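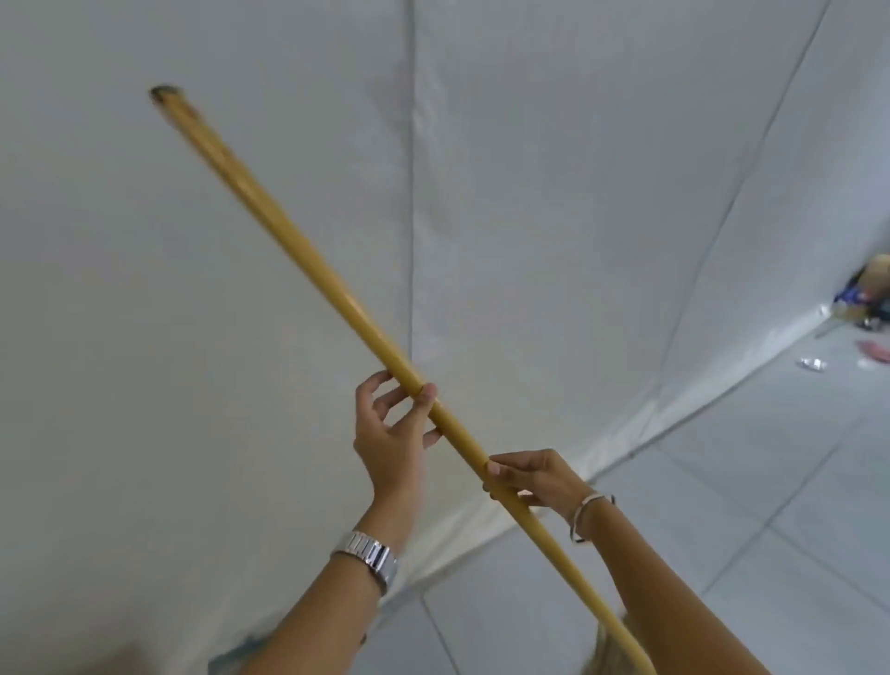 Reviews > Hand Tools & Handles > Replacement Handles > Gostirix 908 varnished handle

Gostirix 908 replacement handle: long-term review

The 908 is a plain wooden handle sold without a head. It is meant for push brooms, floor squeegees, light rakes and anything else with a tapered or clamp socket. I bought three through Lévesque and fitted them to a broom, a squeegee and a leaf rake. The broom handle has had the hardest use and most of these notes refer to it.

Finish

The varnish is pale yellow-tan, smooth and fairly glossy, with faint streaks along the length that catch the light at a low angle. It is a film finish and sits on top of the wood. The advantage is that dust and floor soap wipe off with a damp cloth. The drawback is grip. With dry bare hands it is acceptable for guiding a broom with a loose hold, one hand near the middle and the other farther down. With wet hands or thin latex gloves it slides. I took the gloss off the squeegee handle with 3 passes of fine sandpaper over the grip zone only, then left it bare there. Grip improved at once. The bare section picks up dirt faster and needs a wipe of oil now and then.

Rings and metal watch bands are a separate matter. A link bracelet will tap the shaft during a long stroke and leaves small dull marks in the varnish. They are cosmetic and do not catch the skin.

Rounded end

The top end is rounded over cleanly and has no plastic cap or hanging hole. It is comfortable in the palm. It is also where the finish goes first. Leaning the handle against block walls and putting it away upside down darkens the end to a dirty brown, and cleaning does not bring the original color back. Anyone storing tools on a rack should plan on a clip, or drill a hole and seal the inside of it.

Straightness

Roll the handle on a flat floor before fitting it. Two of mine rolled evenly. The third had a slight bow, enough to see but too little to feel in use, and it went on the rake. Brock Beaulieu, who runs the tool crib at Claldale, rejects any handle that rocks on the bench. By that rule mine would have gone back.

Fitting

The tapered end is cut slightly full. It would not seat in the Skudis broom head as delivered and needed a few strokes with a rasp. Remove material evenly and test often, as an oversize socket cannot be corrected by driving the handle deeper. In the squeegee clamp it fit without work. No screw is supplied. I used a short pan-head screw through the side of the socket, with a pilot hole to avoid splitting the end grain.

Use

The shaft is slender for its length and flexes a little under a heavy push. For dry sweeping and water this does not matter. For scraping packed snow in February it did, and I changed to a thicker handle. After 40 shifts of floor work the broom joint was still tight and the shaft showed no cracks.

Ratings

Finish: good, slippery when wet
Straightness: variable
Fit: needs trimming in some sockets
Stiffness: adequate for light tools
Value: good

I would buy it again for brooms and squeegees. For digging, scraping or prying, choose a heavier section with an oiled finish.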